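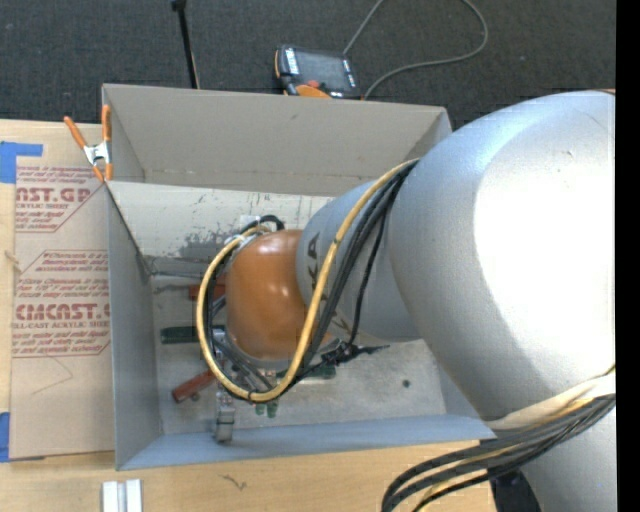
紙の箱って梅雨を越したらふにゃふにゃになりませんか、うちは前に底が抜けて懲りました、というコメントを前回の記事にいただきまして。わかります、私も買う前はまったく同じことを考えてました。で、湿気の多い7月をまるまる使ってみたので、Trumnessのグレーの紙箱について、あらためてちゃんと書いておこうと思います。

先に答えてしまうと、底は抜けてません。ただ、置き場所によってはちょっと怪しくなりました(これは後で書きます)。

買ったのはフタのないタイプです。Trumnessには同じ形のフタ付きもあるんですが、私は箱にフタがあると絶対にその上に物を置く人間なので、迷わずフタなし。値段はBrursteadの店頭でひとつ800円でした。紙箱に800円かあ、と売り場で二往復ぐらいしたんですけど、隣にあったDesomovの樹脂ケースがもっといいお値段だったので、比べているうちに安く見えてきたという、よくあるやつです。まんまとやられてます。

届いた状態、じゃなくて持ち帰った状態は平たくたたまれていて、自分で折って組み立てます。のりもテープもいりません。説明書は紙切れ一枚、図だけ。ひとつ目は折る順番を間違えて、底の差し込みが内側で浮いてしまってやり直しました。短い側の壁を先に立てて、長い側は最後。これだけ覚えておけば、ふたつ目からはテレビを見ながらでもできます! あと折り目は最初に一度、反対側にもしっかり曲げておくと角がきれいに出ますよ。これは説明書には載ってなかったです。

使い道はですね、最初は書類用のつもりだったんです。学校のプリントとか保険のお知らせとか、テーブルの上で地層になっているあれ。ところがA4のクリアファイルを立てると上がぴょこっとはみ出すんですよね。買う前に測れという話なんですが、測ってない。横に寝かせれば入るけど、そうすると下のほうのものは二度と見ないので、書類は早々にあきらめました。

それで今は何を入れているかというと、毛糸です。編みかけのものと、針と、はさみと、編み図のコピー。これがものすごくよかった! 樹脂のケースだと毛糸玉がつるつる滑って転がるのに、紙だと内側が少しざらっとしているからか、引っ張っても落ち着いてるんです。編みながら片手で糸を引いて、玉が箱の中でころんころんしている、あの感じ、編み物をする方には伝わると思います。音も静か。夜中に編んでいても家族に文句を言われません。

もうひとつ、台所の玄関寄りの棚で乾物入れにもしてみました。こちらは微妙です。流しから離れた段は平気だったんですけど、炊飯器の湯気が当たる段に置いたほうは、二週間もすると壁が外側にふくらんできて、手で押すとちょっと頼りない。底は大丈夫でしたが、持ち上げるのに勇気がいる手触りになりました。いまは場所を替えてます。コメントをくださった方、もし前の箱が水まわりだったのなら、たぶん同じことが起きたんじゃないかなと思います。洗面所はやめておいたほうが無難です。

重さについて。商品の札には耐荷重の表示が見当たらなくて、仕方ないので自分で試しました。文庫本をぎっしり34冊詰めたら、持ち上がるには持ち上がったけど、底の真ん中がたわんで嫌な予感しかしなかったので、すぐ床に戻しました。20冊なら平気で廊下を歩けました。まあ、本を入れる箱じゃないですね。本はDesomovのほうが絶対にいいです。あっちは友人宅で使わせてもらったことがあるんですが、頑丈で、そのかわり空っぽでも重い。

色の話もしていいですか。グレーと生成りがあって、私はグレーにしました。店の照明の下だとちょっと事務所っぽいかなと思ったのに、家の白木のテーブルに置くとしっくりきて、うれしい誤算です。指の跡もほとんど目立たないし。生成りは展示品の角がもう黒ずんでいたので、触る回数が多い場所ならグレーをおすすめします。紙だから拭けないんですよ、結局。消しゴムでこするとちょっと落ちますが、こすりすぎると毛羽立ちます(やりました)。

不満も書いておきます。まず持ち手の穴がないこと。棚の高いところから下ろすとき、つかむところがなくて両手で挟むしかないです。これは本当に惜しい。それから、札のシールがべったり貼ってあって、はがすと表面の紙まで持っていかれます。ドライヤーで温めてからゆっくり、でなんとか。最後に、たたみ直すと次に組んだとき差し込みがゆるくなります。収納のときだけ出して普段はたたんで、という使い方を考えている方は、そこだけ覚悟してください。

星をつけるなら5つ中4つ。毛糸専用なら満点にしたいところですが、持ち手の穴のぶん引きました。

買い足すつもりで先日Brursteadに行ったら、グレーは売り切れで、次の入荷は8月1日だそうです。取り置きはしていないと言われたので、朝から行くかどうか悩み中。ちなみに前回の記事でご質問のあったHodžićの棚との相性ですが、奥行きは余裕で、幅はふたつ並べるとほんの少しきついです。押し込めば入りますけど、出すときに棚ごと動きます。

フタ付きのほうを使っている方がいたら、ぜひ感想を教えてください。上に物を置いてもへこまないのかどうか、そこが知りたいです。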